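This site uses cookies to remember your settings. By continuing to browse you agree to our cookie policy. Accept

Filed under: Course materials > Food Safety > Unit 7

Unit 7: Temperature Control in Carried Meals
Zukoren Institute, Food Handling Certificate
Revised March 3, 2019

7.1 Scope

Unit 7 covers meals prepared at home or in a small kitchen and eaten several hours later without access to a refrigerator. Commercial cold transport is covered in Unit 9. Read the Garia handout on bacterial growth before the tutorial.

7.2 Heat gain

A chilled meal warms by three routes: conduction through the walls of the carrier, convection when the carrier is opened, and radiation when it stands in direct sun. Conduction usually dominates in a closed carrier kept indoors. The rate of heat flow through a wall is

Q = k A (Ti - To) / d

where k is the thermal conductivity of the wall material, A the surface area, d the wall thickness, and Ti and To the inside and outside temperatures. A negative value of Q indicates heat flowing inward. The equation assumes a steady state, so treat results for the first minutes after packing with caution.

Surface area matters more than students expect. Two small carriers have a larger combined area than one carrier of the same total volume and will warm faster with the same contents.

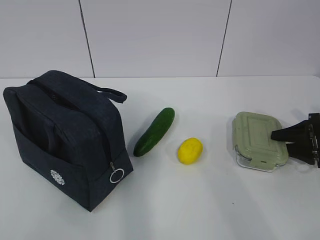 Fig. 7.1. Insulated lunch bag with zipper and carrying strap.

Closures are a common weak point. An open zipper allows cold air to spill out and be replaced by air at room temperature. Keep the bag closed until the meal is needed, and pack items to be eaten first at the top.

7.3 Cold packs

A frozen pack absorbs heat in two stages: as it melts, and as the resulting liquid warms. Melting accounts for most of the useful capacity. The latent heat of fusion of water is 334 kJ/kg, so a pack holding 700 g of ice absorbs 234 kJ in melting alone. Gel packs differ; use the value on the data sheet.

Place the pack above the food where the shape of the carrier allows. Chill the food fully before packing. A cold pack is sized to hold a temperature and will cool a warm dish too slowly to be safe.

7.4 Worked problem

A closed carrier stands in a room at 29 °C. Its contents are held at 4 °C by 700 g of ice at 0 °C. Measured heat gain is 11 W. Find the time to complete melting.

t = 234 000 J / 11 W = 21 300 s, or 5.9 h

Repeat the calculation for a heat gain of 7 W and comment on the difference. Neglect the heat capacity of the carrier.

7.5 Before the April tutorial

Read Tsakiris module, section 2. Complete the Atar worksheet and bring your temperature log. Show units at every step.

Back to top | Contact the course office | © 2019 Zukoren Institute. All rights reserved.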